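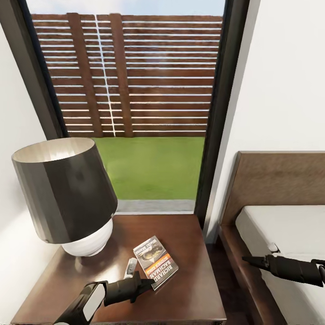 Saturday, bench by the window

Glue tests on perfect-bound paperbacks, carried on from the last page. Stove slow to get going so the room was colder than I'd like and the PVA was thick. Stood the pot in a pan of warm water before starting. Should have done that last time as well, would explain the lumps on batch one.

Batch for this round: 13 books, all cheap paperbacks from the Rilarby clearance box, old hot-melt spines gone hard. You know the sort, open it in the middle and it goes off like a stick. Covers eased off first with the hair dryer on low, then the thin spatula. Went well except on the gardening one where the cover took a strip of the first page with it. My fault, was pulling before it was soft.

Old glue off the spine. Tried scraping only, then scraping plus fine paper. Paper is better but the dust gets everywhere and you must clamp the block right up close to the edge or the outer leaves fray. Did it outside in the end, wind took half the dust and most of my patience.

Three ways of gluing:
A – plain PVA, single coat, fanned one way
B – plain PVA, fanned both ways, mull on top
C – Jerach flexible, fanned both ways, mull on top

Fanning both ways is slower but it is plainly stronger. You can feel it when you lift the block by a single leaf. A was poor, leaves came out with hardly a tug. Not doing A again, waste of books. 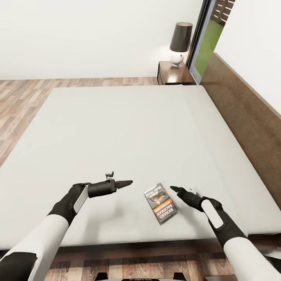 Paperback on the bed, lying at an angle.

Pressing. Used the old Moser nipping press for B and bricks wrapped in newspaper for C, so that's not a fair comparison and I'll need to swap them next round. Noted here so I don't pretend otherwise later. Press gives a squarer spine. Bricks let it go a bit round, looks nicer but the cover then sits proud at the top.

Left under weight for 17 hours. Label on the Jerach says less is fine. Didn't belive it, the middle of the spine is always last to dry.

Then the open-and-lay-flat test. Open at the middle, press down with the flat of the hand, close, repeat, and see which opening starts a leaf moving. Worst of B went at 37. None of C had gone by the time my wrist gave out, so I need a proper stopping point or a better wrist. Write down a limit BEFORE starting next time.

Lay-flat itself: C much nicer. B springs shut
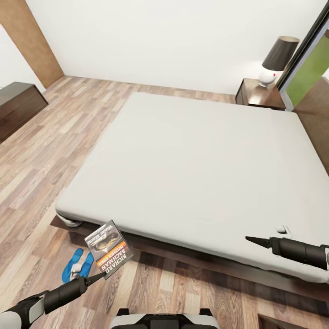
and won't stay open without a hand on it, which for a novel you read lying down is no great hardship but for a cookery book is hopeless. Might be the mull, I cut it heavy. Try the lighter cloth from Idik on the next lot and see if B loosens up.

Grain direction again. A couple of the books have the paper grain running across the page and you can see it straight off, the leaves go wavy at the spine as soon as the wet glue touches them. No cure that I know of. Thinner coats help, more of them, letting each go clear first. Somebody ought to have told the publishers.

Covers back on: crease the hinge first, then glue the spine strip only, none on the sides. Got glue on the sides of 2 of them and they now open like a door with paint in the gap. Wax paper inside the covers, don't skip it. I skipped it. See above.

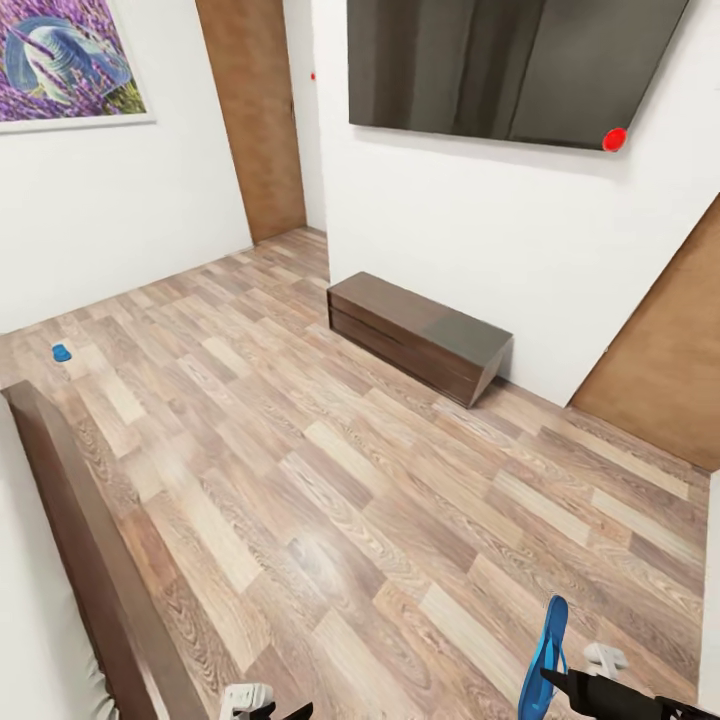
Pencilled in the margin next to this page: have you tried letting the flexible stuff go tacky before the mull goes on? It soaks straight through the cloth otherwise and you end up gluing the book to the press. Also your B coats sound too thick to me, if it looks white it is too much.

Fair point on the coats. Will thin with a little water and brush out from the middle to the ends, not end to end. Tacky first – yes, will try on half of the next C lot and keep the other half as they are.

To get: more wax paper, lighter mull, a brush that doesn't shed. The blue handled one left hairs in three spines and I'm not picking them out again.

To do:
swap press and bricks between B and C
set the opening limit
check the gardening book page, tissue repair if the paste is still good
wash out the glue pot tonight, not tommorow

Jerach tub down to the last third, lid doesn't seal well. Cling film under it for now.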